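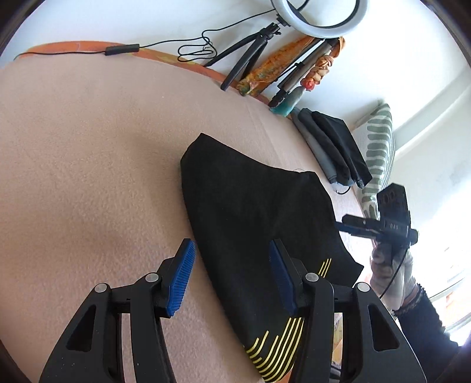 A black garment with yellow striping, laid out on a fleece blanket.

The Case for Folding on the Bed

The Harside Household Forum has long held that the care of clothing deserves the same attention as its purchase. Members of the public who write to the Forum ask most often about stains, and after stains they ask about storage. Very few ask about the surface on which clothes are folded. We believe this question has been neglected, and we wish to set out our position on it.

The customary advice, repeated in most printed guides, is that clothing should be folded on a hard, flat table. The Hájek guide to domestic linen, which many of our older members still keep, gives a full chapter to the folding table and dismisses the bed in one sentence. A household of 1820 with a dedicated laundry room could follow such advice without difficulty. A family in a two-room apartment on Greklow Street cannot. Its one table is needed for meals, homework and bills, and the laundry waits in a heap until the table is free.

It is the view of the Forum that a bed covered with a fleece blanket is a proper place to fold clothes, and that households should be encouraged to use it without embarrassment.

The first consideration is space. A large garment has to be spread out before it can be folded well. The sleeves or legs must be brought straight, the hem must be found, and the corners must be pulled out to their full extent. On a small table, part of the garment hangs over the side and drags the rest out of line. A bed allows the whole piece to lie flat.

The second consideration is grip. Synthetic sportswear in particular slides on a polished surface, and a fold made at one end is often lost while the other end is being turned. The nap of a fleece blanket holds light cloth in place. We grant that fleece sheds when it is new, and that dark clothing shows every fiber. A pale blanket should be washed at least twice before it is used in this way, and black items should be brushed before they are put in the drawer.

Color also deserves mention. Black cloth hides its own creases, and a person folding it in poor evening light may press a wrinkle into the garment without noticing. Against a light blanket the outline remains clear, and the folder can judge by the edge what cannot be judged by the surface. Where a garment carries stripes or bands near the hem, these should be used as a guide and brought into line with one another.

Objections have been raised. The Hasier Residents' Circular argued in June that a soft surface produces a soft fold, and that shirts intended for office wear suffer by it. We accept this in the case of pressed shirts, which belong on a board or a hanger. They make up a small part of the ordinary weekly wash, and the rule for them should not govern everything else.

The Forum therefore recommends that its folding leaflet be revised before the next printing of 700 copies, and that the paragraph on page 4 requiring a table be withdrawn. Comments from member households may be left at the Harside office until the end of the month.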